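Steamer tips I stopped believing, and a few I kept

Most advice about steaming buns gets copied from one site to the next by people who own a very nice bamboo basket and have used it twice. I have had a Plillier electric steamer for 6 years, so here is what I'd throw out.

Lining the tray with cabbage leaves. Fine if you like buns that smell of cabbage. Plain parchment with holes punched in it does the job, and you can cut a stack of liners in one go.

Vinegar in the water "for whiter buns." I tried it in March, one batch with and one without, same flour. I couldn't tell them apart and neither could anyone I fed them to.

Wrapping the lid in a dish towel. This one I grudgingly accept for a domed metal lid, which drips. Keep the corners tied up on top, well away from the heat. With other lids, try a batch without the towel before you bother.

Special bun tongs. Bronex sells a pair and so does every kitchen shop. I don't see what they do that a thin spatula can't.

Filling the base to the top. More water takes longer to boil and can bubble up into the bottom row. I measure 200 ml for a short run and check it before starting another.

A recipe card from Đỗ, the grocery where I buy my flour, says to leave the buns in for 2 minutes after switching off, lid open a crack. I doubted that too, but mine wrinkle less when I do it, so it stays.

Crowding is the mistake I'd worry about before any of the above. Buns swell, and once they touch they tear when you pull them apart. Three to a tray looks stingy, but with one at the back, one at the left and one at the front right, you can get at each of them without mangling its neighbor. Have the plate next to the pot and put the glass lid down flat on the other side, where your sleeve won't catch it. Wipe up the crumbs afterward. 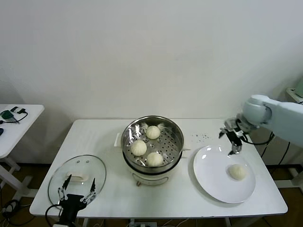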